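Zoi Triantafyllou
April 2023

Progress on the two-arm build at the Surngate shared workshop. Posting it as a thread so I stop answering the same questions by email.

The goal is plain. Take a kitchen tool off a hook, set it down, hang it back up. No cooking. I picked hanging tools because the loop at the top has to go back over a hook, and that punishes any slop in the wrist.

Budget so far is 1400 dollars. Most of that went to joint motors. The base plates I cut myself and drilled twice, the second time correctly.

The motors share one supply per arm. I had both arms on a single supply until last week and the shoulder would sag every time the other gripper closed. Separate supplies fixed it. Should have done that on day one.

Wrist camera is on a printed bracket, version 4. Versions one and two flexed. Version three blocked the jaw from opening fully. If you print this one, print it on its side or the screw ears snap.

Cable routing took longer than the bracket did. The conduit needs a big loop at the wrist. Mine was too tight and the camera dropped out whenever the arm rolled past a certain point. I spent two evenings blaming the driver.

Today is the rack of tongs. Long arms, steel and silicone, hung close together, from the wrist camera:

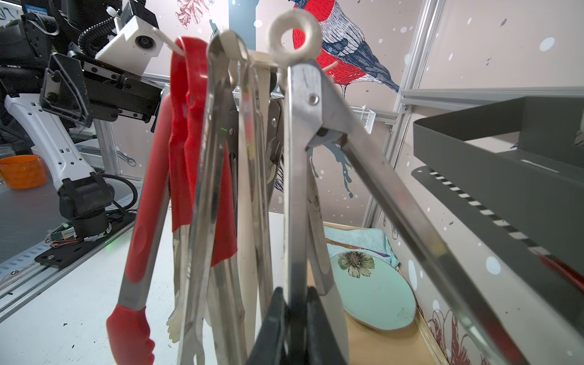
Leanne Furnival asked whether I had tried spacing the hooks out first and closing them up later, because her arm at Urnbridge never learned anything from a crowded rack until she started with one tool.

Fair point, and yes, that is the plan now. I started crowded out of impatience. Next session is one pair of tongs alone, then two, then back to the full set.

Numbers for those keeping track: 316 attempts logged, 195 of them clean. Clean means the right tool came off and nothing else moved much. Hanging back up is a separate log and I am not posting that one yet.

Most of the misses are the same miss. The jaw comes in a little low, pushes the neighbor, and the neighbor swings into the way. Slowing the last inch of the approach helps. Slowing the whole move does nothing except make me wait.

Bare steel is harder than silicone for my gripper pads. I glued strips of bike inner tube on the jaws – ugly, grips fine, needs replacing often.

Bracket files go up once I clean up the screw holes. Aiming for June. If you want them sooner, message me and I will send the messy version.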